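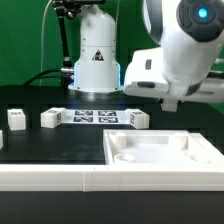
Rustwood Community Learning Centre, Adult Programs Team

Progress report to the Calport Fund
03/10/2018
Project: Evening literacy and numeracy classes

Sorry for the short turnaround on this one, the new reporting form only reached us Monday. Figures are to the end of last month. Budget sheet to follow seperately.

Where we're up to

Classes running since July, two nights a week, reading and writing one night and everyday maths the other. 132 enrolments so far across both. Target in the agreement was lower so we're happy. Attendance holds up well for the first month of each block then drops once people get shift changes. Same pattern as the pilot. We've stopped taking people off the roll after two missed weeks, they get a phone call and a catch-up pack in the post.

Maths is the bigger draw, which we didn't plan for. Most people ask for percentages, measuring, reading a payslip. A few want to help their kids with homework and are embarrassed by the new way of setting out long division. Tutors put together a short sheet on that and it has gone home with nearly everyone.

Reading group is smaller and quieter. Working through bus timetables, rental forms, letters from the school. The graded readers we ordered were too childish, sent most back and got credit. Swapped for the Zaki workplace readers, much better, plain stories about adults. Still short of the lowest level, on back order.

Tutors

8 tutors trained, all have current checks. Two did the extra dyslexia day in Calport and ran a session for the rest of us afterwards. Would like to send two more next year if travel can be covered. Planning time is the sore point. Half an hour a class is not enough when you have beginners and near-fluent readers at one table, and tutors are doing the rest at home unpaid. We'd like to move some of the unspent printing money across to cover it. Please advise if this needs a formal variation or if an email will do.

Childcare

Did not start on time. The provider pulled out and the second quote was well over. Now using Zestent on the maths night only, 14 places, usually full. No childcare on the reading night yet and we think it's part of why numbers are lower there. Asked on the mid-term survey and it came up more than anything else, ahead of parking and class times.
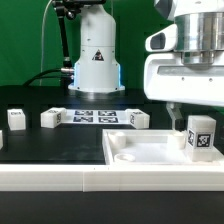 Money

On budget overall. Overspent on postage (the catch-up packs), underspent on printing and room hire. Childcare underspent because of the late start, we'd like to carry that forward to the reading night instead of handing it back.

Still to do

Second block assessments, marking by the end of term
Chase Zaki for the back order
Quote for reading night childcare, two providers asked
Exit interviews by phone with people who left in the first block, half done
Fix the enrolment form, question on prior schooling confuses everyone and puts some people off

Next report due at end of term. Could we have the template a bit earlier please, and can you confirm wether the learner stories are still wanted as a seperate attachment or go in the body. Have a few ready, with signed consent.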